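**Pellmont-Archiv: Abrechnung der Kinoeinnahmen wird geprüft**

Der Filmverleih Jireš lässt die Einspielergebnisse von 13 Titeln aus dem Bestand der früheren Produktionsfirma Pellmont neu berechnen. Grundlage sind 400 Abrechnungsbögen, die im April aus Drirnby übernommen wurden. Bei 18 Bögen fehlen die Kartenkontingente der Spielstätten — die Beträge gelten vorerst als nicht belegt.

Nach Angaben der Prüferin Iveta Gajdoš wurden Verleihanteil und Bruttoeinnahme in mehreren Fällen addiert. Betroffen ist auch das Drama »Pedurside«.
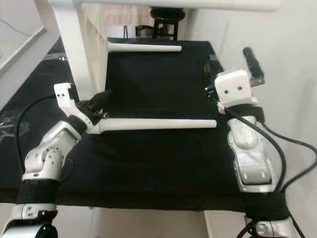 *Weißes Möbelstück, auf der Seite liegend, auf schwarz bezogenem Tisch.*

Der Bericht geht am Montag an die Rechteinhaber.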